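Handheld gripper loses tracking partway through an episode, then jumps

Posted in Robots and Automation > Faults and Safety
Asked by Chaiwat Nuchit, 23 May 2023
Viewed 283 times

We record demonstrations with a pair of handheld grippers and use them to train an arm made by Cenus. The right gripper has started losing its position. It goes along fine for a minute or so, then the pose freezes for about 8 frames and comes back somewhere else, usually a few centimetres off to one side. The left one hardly ever does it.

I would have put up with this as bad data, but last week one of those episodes got through our filter and we replayed it on the arm. The arm followed the jump. It swung sideways faster than I have ever seen it move and knocked the cup holder off its mount. The person standing by had a hand on the stop button and pressed it, but the swing was already over by then. No one was hurt. We have not replayed anything since.
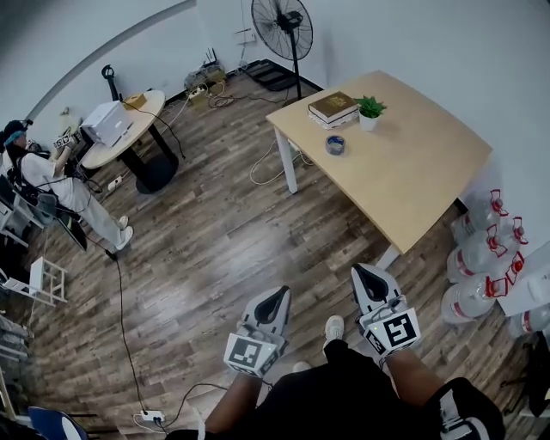 Both grippers in hand, markers on the bases, in the room where we record.

What I have tried so far:

Swapped the two grippers between hands. The fault stayed with the right hand, so I don't think it is the gripper.
Printed a new marker at the same size and stuck it on flat.
Recalibrated twice with the Astance board that came with the kit.
Updated the tracking software to the March release. No change.

Recording is at 60 frames a second and the exposure is on auto. The floor is dark and a bit shiny under the lights. Two of us are often recording in the room at once, if that makes any difference.

What should I look at next? And is there a sensible way to stop the arm from following a jump like that?

3 replies

Lopes
Accepted

Two separate problems, and I would do the second one first.

The fault following the hand and not the gripper is useful. It points to something about where that hand goes or what the camera sees on that side. The usual causes are:

Glare. A light reflecting off the marker washes out the white squares and the black ones go grey. Look at the raw frames just before a freeze and see whether the marker still has clean edges. Matt paper is much better than glossy, and so is matt laminate if you must laminate.

Auto exposure. With a dark floor filling most of the view the camera opens up, and then a white gripper base comes out far too bright. Fix the exposure by hand. Set it for the marker and let the floor go as dark as it likes.

Marker IDs. You say two people record at once. If both sets were printed from the same sheet, your tracker can pick up the other person's marker and believe it is yours. That gives you a freeze and then a jump, just as you describe. Give every gripper in the room its own ID and tell the software to ignore the rest.

Now the arm. Please don't rely on the filter or on a person with a button. Put a speed limit in the arm controller itself, below anything your replay script can reach. Ours is set to 200 mm a second for any new episode – slow, but you have time to react. Then add a check in the script which compares each pose with the one before and refuses to start if any step is bigger than the arm could make at that limit. Check the whole file before the arm moves at all. A stop halfway through a swing is still a swing.

After a knock like that I would also check the arm's zero position and the wrist bolts before you use it again.

Pustik

Had the same with mine. It was the USB cable. Changed it and no more trouble.

workbench_tim

Agree with Lopes on the IDs. I would add one thing: find out what your software does when it loses the marker. Some versions repeat the last good pose and don't flag it, so a filter that looks for missing values finds nothing. Ours did this. We went back through 1,000 old episodes searching for runs of identical poses and had to throw out far more than I expected.

A hand is never perfectly still, so three or more identical frames in a row means the tracker has gone. It's a quick test to write.

Also worth walking the room and picking up any cables you could catch a foot on. You are looking at your hands the whole time when you record, and a trip with a gripper in each hand is a bad one.

Comments on the reply by Lopes

Chaiwat Nuchit: It was the IDs. Both sets came off the same sheet and the right-hand markers matched. I have reprinted ours on matt paper with new numbers and fixed the exposure as well. One afternoon of recording with no jumps so far. The speed limit is in the controller now. The step check is half written.

Lopes: Good. Test the check with the bad episode, with the arm powered off, before you trust it.

Chaiwat Nuchit: Will do. One wrist bolt was loose, by the way.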